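Print this page | E-mail this page

Building a Hand-Held Gripper at Home
Handout 2: Fingers, travel and first picks
Notes by Adhiambo Temba for the Nodgate evening course

Last time we got as far as the handle and the trigger. If yours still sticks, bring it along and we'll sort it at the start, it's nearly always the return spring rubbing on the inside wall. Tonight is my favourite part of the whole build, because tonight it picks things up!

1. Why start with a hand-held one

A gripper on a handle lets you do all the thinking about fingers before you've spent a penny on an arm. You are the arm. You feel every bit of slop and every badly chosen angle in your own wrist, and you can change a finger, try it, swear at it and change it back in one evening. Later on the same two fingers bolt straight on to the Onton wrist plate, so nothing you make now is wasted.

2. The fingers

We're printing ours as solid-looking blocks with an angled tip. Thin fingers look far more elegant on screen and I do understand the temptation (my first three sets were like tweezers), but they twist. A chunky block stays square, and the slope at the tip lets you see a little of what you're reaching for.

Print them on their backs, tip upwards, slowly. Mine took almost 2 hours for the pair. Clean any stringing off the gripping face with a sharp blade before you fit them, and do both fingers from the same spool, as a different filament can come out a hair bigger and then they won't meet.

3. Setting the travel

The trigger should open the jaw to 88 mm and close it until the faces just kiss. Set the closed position first. Loosen the clamp screw, squeeze the trigger all the way, push the fingers together by hand, tighten. Then let go and measure the opening. If it's short, your link arm is on the wrong hole; move it out by one and try again.

Write the number on a bit of tape and stick it to the handle. You'll be glad of it in February when we start driving the jaw with a motor and the controller wants to know where "open" is.

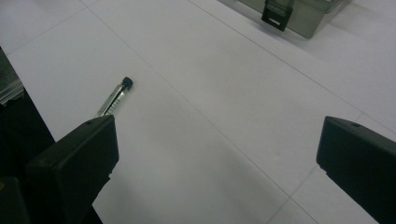 4. First picks

Begin with something forgiving, such as a cork or a wooden clothes peg, and do it until it's boring. Then go on to the small glass vials with screw caps. I love these as a test piece! They're slim, they're smooth, they roll if you so much as breathe on them, and the cap is a different width from the body, so a sloppy grip shows up straight away.

A few things to try with a vial:

- Come in with the fingers on either side of the body and close slowly. Watch which finger touches first. If it's always the same one, your jaw isn't centred.
- Turn the vial so it lies at a slant to you and pick it up without moving your feet. Most of us find one direction far harder than the other.
- Pick it up by the cap only. See how far you can tilt it before it swings.
- Put it down again gently. This is much harder than picking it up and we should all practise it more.

Safety glasses on for anything glass, please, and use empty vials only.

5. Keeping a log

Eilif Hellström, who taught this course before me, got through 2,915 picks with one pair of fingers and wrote down every single one. I'm asking for 200 before we meet again. Note the object, how it was lying, and whether it was a clean lift, a slip or a miss. One word for each is plenty. When the misses bunch up around one sort of pose, you've found the next thing to fix, and I promise it's a lovely feeling.

6. For next time

Bring your gripper, your log, and a thin sheet of rubber or an old bicycle inner tube for lining the finger faces. We'll compare bare and lined fingers on the same objects. Anyone who wants to borrow the Flanagan force gauge should put their name on the sheet by the door, as there's only the one.

Related handouts
Handout 1: Handle, trigger and return spring
Handout 3: Lining the fingers
Handout 4: Adding a motor to the jaw
Fitting the Onton wrist plate
Nodness parts list and print settings

Print this page | E-mail this page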